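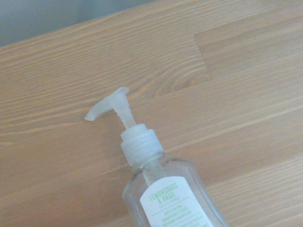 Pump bottle on its side, Lemongrass & Basil hand soap, on a wooden tabletop.

Relum wrist pads for pump bottles and other round-shouldered containers

Part 2945, sold in pairs
Safety notice updated Wed 29 August

Please read the notice before ordering or fitting. It applies to every pair of Relum pads with a gray backing plate, including pairs already in use.

Safety notice: slow release after a hard grip

We have confirmed a fault in the gray-backed pads. When the gripper closes on a smooth plastic bottle at a high force setting, the pad face can creep sideways on its backing plate. The gripper then reports a good hold when one side of the bottle has already started to turn. On release, the pad springs back and pushes the bottle over.

With an empty bottle this is a nuisance. With a full one it can send the bottle off the table, or crack the pump and put soap on the floor where people walk. Two customers reported a pump head caught against a finger during the release, with the arm trying to complete its move. In one of those cases the spout snapped and a piece landed outside the guarded area. No one was hurt.

The fault was traced by Ivan Fedoruk at our Burska workshop. The adhesive between the pad face and the plate softens with use. In our tests the first creep showed at 378 grips, on a pad that still looked new. Most pads lasted longer than that, but we can't tell a good one from a bad one by eye.

What to do now

Stop using gray-backed pads on any container that holds liquid. Dry goods and empty bottles may still be handled at the low force setting until your replacements arrive.

Power the arm down before you touch the pads. Holding it with the stop button is not enough for this job, as the gripper stays under pressure and can close when the pad comes free.

Check the backing plate color from the side. Black plates are the new version and are not affected. If you can't see the plate, look for the part number on the lower screw tab. A number ending in B is a black-plate pad.

Replacement is free. You don't need the original invoice, and you don't need to send the old pads back. Cut them through the middle before throwing them away so they don't end up on another machine.

What changed in the black-plate version

The pad face is now held by a molded lip as well as adhesive, so it has nowhere to slide if the bond weakens. The face is a little softer at the edges. The screw pattern is the same and no new bracket is needed, but the pair is slightly thicker and you will have to set the closed position again. Skip that step and the gripper will squeeze harder than the number on your screen says.

Specifications

Fits: Relum two-finger grippers, wide and narrow
Pad face: textured silicone
Fixing: four screws per pad, supplied
Maximum load with both pads fitted: 700 g
Cleaning: warm water and mild detergent, air dry
Pack contents: one pair of pads, screws, setup card
Warranty: 12 months

Not suitable for glass, hot containers or anything with a loose lid.

Picking up a bottle that is lying down

Many of the support calls we took on this fault began with a tipped bottle. The arm knocked one over, the program carried on, and the next grip landed on the pump or the collar instead of the body. A pump head is a poor thing to hold. It can turn on its stem and the collar can unscrew, and the bottle hangs from it at an angle the program doesn't expect.

We suggest the following settings for a bottle on its side:

Grip on the body, below the shoulders, with the fingers either side of the label.
Keep the fingers clear of the spout on the way down.
Use the low force setting for the first lift and raise it only if the bottle slips.
Lift a short way, pause, and check the hold before turning the bottle upright.
If the check fails, put the bottle back down and call for a person. Do not let the program try again by itself.

Clear plastic can be hard for a wrist camera to pick out from a table with a strong grain. If your program looks for the edge of the bottle, try having it look for the label first. This won't cure the pad fault, but it does cut down on bad grips.

Wipe up any spilled soap before the next run, pads included. Even a thin film on the pad face cuts the hold by a lot — more than the difference between the old pads and the new ones.

Ordering and replacements

New orders ship with black-plate pads only. Some resellers, Tastden among them, may still have gray-backed stock on the shelf. If you are sent a gray pair, don't fit it. Contact us and we will replace it directly.

Replacements go out from our Wasilewska warehouse in the order requests come in. Give us your gripper model, the number of pairs you need and a delivery address. If a line is stopped because of this notice, say so in the first line of your message and we will move you up.

To report an incident, include the force setting, the container and its contents, and the last part of the gripper log if you have it. Keep the pads from that incident uncut until we have replied.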